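Selling Off the Fruit Trees I Never Planted

When we bought the lot on the edge of Jascombe, the listing said it had "orchard potential." That phrase cost us a fair amount of money and most of two winters. I have been putting off writing about it, but I get emails asking what happened to the orchard plan, so I am going to lay it out in one post and then link people to it.

The short version is that we did not plant an orchard. We planted 15 trees, lost most of them, and now have a decent vegetable garden and a row of plums along the fence.

The plan

The lot is long and narrow and slopes down toward the creek. I drew it on graph paper with plums at the top, apricots in the middle and a mixed hedge along the bottom. I had read two books and a lot of forum posts. Every one of them said to test the soil and check how cold air moves across the land before buying a single tree. I tested the soil. I did not check the cold air.

I ordered from Akgül, a small nursery two counties over. They sell bare-root trees by mail and ship in December if your ground isn't frozen. The trees arrived in one long box, wrapped in damp paper, and every one was in good shape. Nothing that went wrong after that was the nursery's fault. When I called them the next year they were patient with me and asked better questions than I had asked myself.

I also paid $4000 for grading and a drain line, which I would do again. Before the drain, the middle third of the lot stood in water until spring.
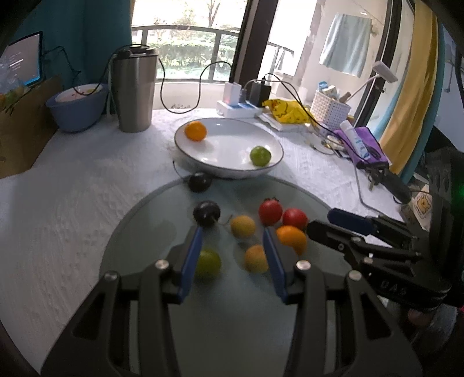 Plum, apricots, tomatoes and a kumquat on the glass tray.

Cold air

Cold air is heavier than warm air and it runs downhill. On a still night it will slide down a slope and collect at the bottom, or behind anything solid that stops it. Our neighbor below has a board fence, tall and tight, right on the line. The cold comes down our slope, hits his fence and backs up into what I had drawn as the apricot section.

Apricots bloom early. That is the main thing to know about them if you live anywhere with a late frost. The trees themselves can take a hard winter, but the blossoms can't take a freeze once they are open. Ours bloomed well the first spring they were old enough, and then we had a clear night and the flowers were brown by the next afternoon. The same thing happened the year after.

I bought two cheap thermometers and hung one at the top of the lot and one by the fence. I read them at 6 in the morning for a few weeks. The one by the fence was colder every time there was no wind. I could have done this for the price of lunch before ordering anything.

If you are looking at a sloped lot, do that first. Hang the thermometers at about chest height, away from the house, and write the numbers down. Go out after a frost, too, and see where it is still white after the rest has melted. You don't need any equipment for that, only boots.

What we buy

We still eat a lot of fruit, and most of it comes from the store or from the stand on Verkbridge road. For a while that bothered me. I would stand in the produce aisle looking at apricots and think about the drain line. I've mostly gotten over it. The stand has good plums in late summer, better than mine, and they let you pick through the seconds box for jam.

Tomatoes I do grow, and they were the first thing on the lot that worked. I put them up near the house where the ground warms early. I don't baby them. They get compost in the hole, a cage, a deep watering when the top couple of inches of soil are dry, and straw once the weather turns hot. I pull any leaves that touch the ground. At the end of the season I bring the green ones in and leave them in a bowl on the table with whatever else is there. Some ripen and some don't, and the ones that don't get fried.
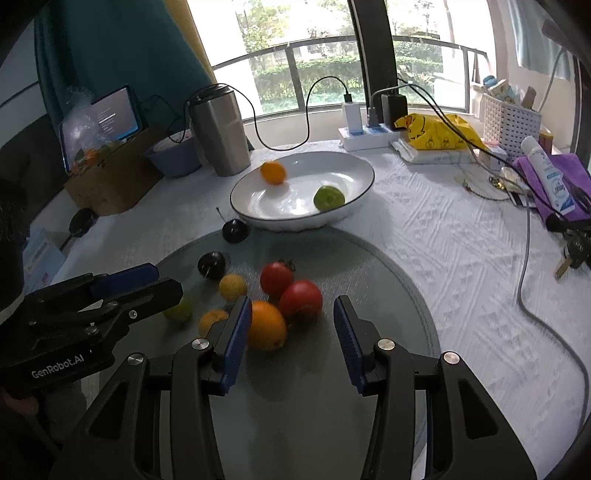
The trees that died

I want to be specific here, as most posts like this one are vague about it.

The low end of the lot was too wet even after the drain. The three trees closest to the creek leafed out late, looked yellow all summer and did not come back. When I dug them up, the roots were dark and soft. I should have put willows or elderberries there and left it alone.

Deer took the next group. I had used plastic spiral guards on the trunks, which help with rabbits and mice but do nothing about a deer that wants the top of the tree. By the time I put up wire cages, there was not much left to cage. If you have deer, build the cages the same day you plant. Make them wider than you think you need so the branches can't be reached through the wire.

The apricots I took out myself. They were alive, but I was tired of watching them bloom for nothing. I offered them to anybody who would dig, and a couple from up the hill took them in late winter while they were dormant. Their place is high and open, with nothing to trap the cold. They told me last summer they had gotten a bucketful. I was glad to hear it and a little sore about it.

The plums along the upper fence are fine. They bloom later than apricots and they are out of the cold pocket. I prune them in summer, after picking, and take out anything dead or crossing.

The numbers

I kept receipts in a folder, so I can say that the trees and guards were a small part of it. The grading and drain were the big item. After that came the fence wire, then a used Tuvel tiller that I ran twice and sold for $91 less than I paid. I didn't need a tiller. The vegetable beds are built on cardboard and compost and haven't been turned since. 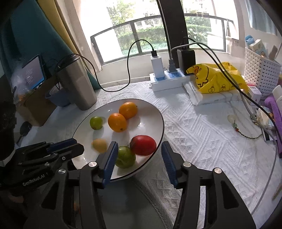
Oranges, a lime and tomatoes, in the white bowl.

What's next

The bottom of the lot is going back to whatever wants to grow there. Elderberry has already started on its own by the creek, and I have stopped mowing past the drain outlet. The middle section, where the apricots were, will be squash this year and probably beans after that. Neither one goes in the ground until the frosts are over, so the cold pocket doesn't matter.

I may try one more fruit tree. There is a spot on the south side of the garage that stays dry and gets sun until evening, and I've had a thermometer hanging there since December. I'll read it through the spring before I order anything.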